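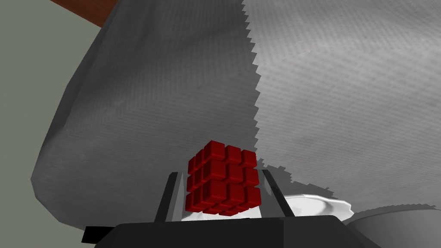
Simulator, wrist view: the red cube between the two gripper fingers.

Welcome back, everyone! Before Saturday's session, please run your grasp script 100 times and save the log – the failures too, as those are the ones Thérèse Lévesque and I most enjoy reading. Keep the finger speed at 3 for now, even if you're itching to go faster.

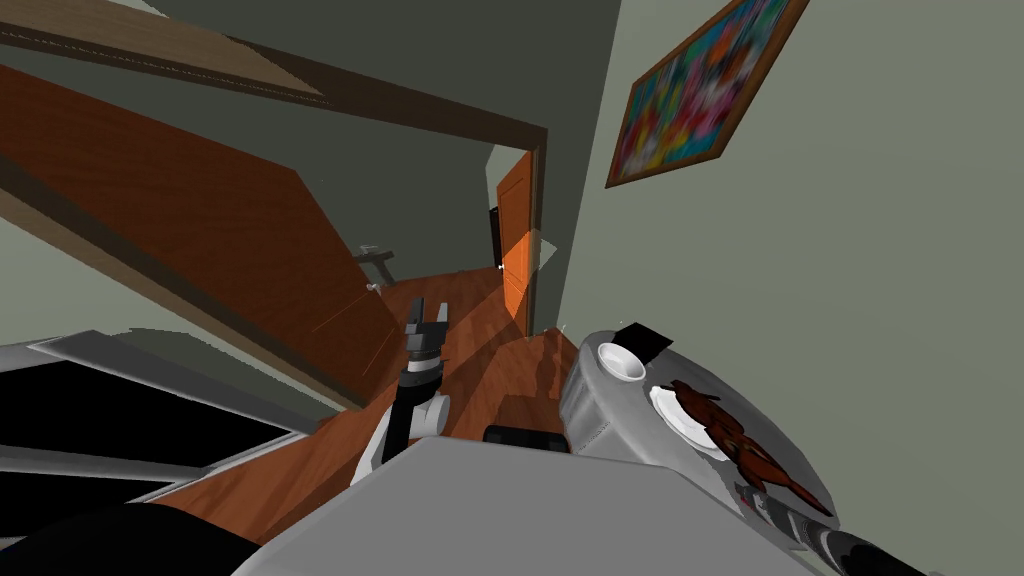 Once your grasps look steady, move on to planning in the whole room. Start with the arm raised and work out a path to the round table that stays well clear of the open door (I know, doors are a nuisance). Nhung Bạch has put a starter file in the Lobo folder, so do borrow from it freely, and write to me if you get stuck.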